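Stripping down an old Dell workstation — what order do you do it in?
Forum: Old Towers and Tinkering
Started February 27, 2018

Pumeck wrote:
I've got the bug! I picked up an old Dell workstation to learn on and I'm having a brilliant time with it. I've always been the sort who opens the side, looks at the fluff and shuts it again, so this is new ground for me. What a lovely thing to work on, though. You lay it flat, the side comes off and the whole board is there in front of you, with memory slots above and below the processor socket.

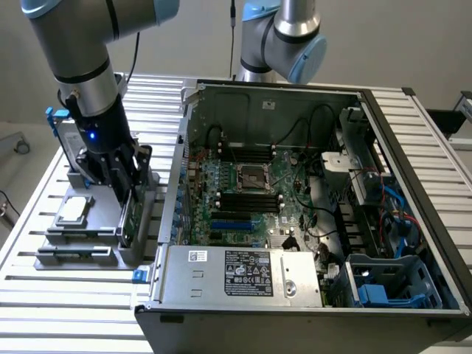
My plan is drive first, then memory, then the processor, and leave the power supply where it is until I've read up a bit more. Does that sound sensible? I'd love to know how other people go about it.

Stastside wrote:
Great choice for a first one! Drive first, yes. The blue plastic on those is a joy, you just get hold of the tab and there's no hunting for a screwdriver. I'd swap your other two round and do the processor before the memory, while you're fresh.

Tedesco wrote:
Disagree with Stastside. Memory out first gives your fingers more room near the socket, and bent pins are a misery. I did 20 of these one June and never once wished I'd left the sticks in.

Stastside wrote:
There's plenty of room! The slots don't come anywhere near the lever. But 20 is more than I've done, so fair enough.

Pumeck wrote:
Memory before processor it is, then. Next question — where do you put the parts? I started with a tea towel and it was hopeless, everything slid into everything else. I'm much happier with a proper holder. The drive and the memory-type boards want to stand upright in slots, and the processor wants a shallow tray of its own, metal side up.
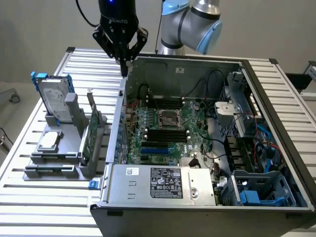

I'm completely sold on having a place for each part. It makes putting things back so much easier, and you can tell at a glance if you've forgotten something. Has anyone printed their own?

Domik wrote:
Yes! Mine took 3 goes to get right. Make the slots a touch wider than you think, because a drive with its rails on is fatter than a bare one. Grey filament, same as everybody, it's what was on the shelf.

Tedesco wrote:
I use an egg box. Cost nothing, holds screws beautifully.

Domik wrote:
An egg box won't hold a 3.5-inch drive, Tedesco.

Tedesco wrote:
The drive goes on the windowsill.

Stastside wrote:
Please don't put it on the windowsill. Pumeck, do you have fresh thermal paste in for when the processor goes back? Clean the old stuff off both faces first.

Pumeck wrote:
Got 2 tubes, so I'm well stocked! Domik, could you post your slot sizes when you get a minute?

Domik wrote:
Will measure them tonight and put them up.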